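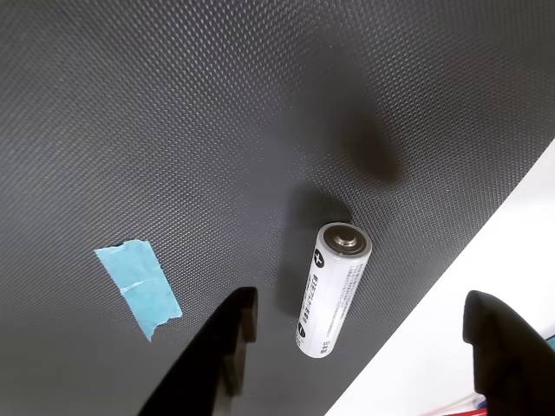
The white one, on the bench mat. Click to enlarge.

Battery drawer amnesty: what do I do with the odd ones?
Board: Household & Sheds > Storage and Tidying
Views: 1777

quietdrawer
I have reached the battery drawer. Everyone who has been following my March cleanup knows I have been circling it like a nervous cat. It contains batteries, rubber bands, a key to a bike lock I no longer own, and the manual for a Praston kitchen radio that died two apartments ago.

Most of the cells are sorted. The one up top is my problem child. AA size, white, Japanese printing down the side, big plus sign by the good end. I can't read a word of it and most of the print is too small for me anyway. No idea if it's a rechargeable or the ordinary kind. My charger is a Ruvex and its booklet says, in bold, to put nothing in it except rechargeables, then spends 300 words on what will happen to my home if I do.

So: charge, use, or recycle?

mossgate
Recycle. You have spent more on electricity reading this forum than that battery is worth.

Torchwood_Pete
White sleeve usually means rechargeable. I have a whole box of white ones and every last one is rechargeable. Pop it in the charger and see.

mossgate
"Pop it in and see" is how my brother-in-law got a new countertop.

Torchwood_Pete
Your brother-in-law stored his charger on a toaster, you told us that story yourself.

halfpast_nine
White means white. Plenty of plain alkalines come in a white sleeve, especially store-brand ones. Look for a capacity in mAh. Rechargeables nearly always print it, throwaways nearly always don't. The letters mAh are the same in any language, so you don't need to read the rest. Use a magnifying glass and roll it all the way around. We're only getting one side in your photo.

quietdrawer
The magnifying glass is in another drawer. I have not reached that drawer.

Valdemar Lykkegaard
I use my real name here because I forgot you could choose another one, and now it is too late.

Test it with a meter before anything else. A resting alkaline that's fresh will read a bit over 1.5 volts. A rechargeable NiMH straight off the charger can read 1.4 or so and then settles down nearer 1.2. A half-used alkaline can land in the same place, so the meter tells you whether it's alive and very little about what it is. For that you want the label, as halfpast says.

mossgate
So the advice is to buy a meter for one battery.

Valdemar Lykkegaard
I own three meters. I may not be the man to ask.

pinafore
Can we talk about the tape? Is the blue tape your labeling system? I do masking tape on every cell with the month I bought it, and my husband says it's a sickness.

quietdrawer
The blue tape is meant to become a labeling system. So far it is a piece of tape. The plan is one strip for GOOD, one for DEAD, one for ASK THE FORUM.

pinafore
Don't put it on the batteries themselves if they're going in anything snug. I had one wedge in a flashlight and it's in there to this day. Tape the box. I keep mine in a Clumel divided tray, the shallow one, all standing up with the plus end on top.

Torchwood_Pete
Mine are loose in a coffee can and I've never had a problem.

halfpast_nine
Loose in a METAL can, Pete?

Torchwood_Pete
It has a lid.

halfpast_nine
That is the part that worries me least. Please get them into plastic. AAs aren't too bad, but if there's a 9-volt in there rubbing up against everything else you can get real heat out of it.

Torchwood_Pete
There may be a 9-volt in there. I'm going out to the garage.

Steinarsdóttir
If you can get a sharp photo of the printing, one of the phone translation apps will take a decent swing at it. Lay the battery flat under a lamp and turn it a little between shots. The columns will come out scrambled but you only need one word, the one for rechargeable or the one for alkaline. Mine once informed me that a pack of AAAs was "dry electricity, please be gentle."

mossgate
Best description of this forum I've seen.

quietdrawer
Okay. Tonight: magnifying glass drawer, lamp, app. If that fails it goes in the recycling bag with the other dead ones, tape over the end, and I'll live with not knowing.

pinafore
Post the drawer when it's finished. Post 121 in this thread was somebody promising that in the last cleanup and we never heard from them again.

quietdrawer
That was me.

Torchwood_Pete
Two 9-volts. They're in a margarine tub now. I still say it's rechargeable.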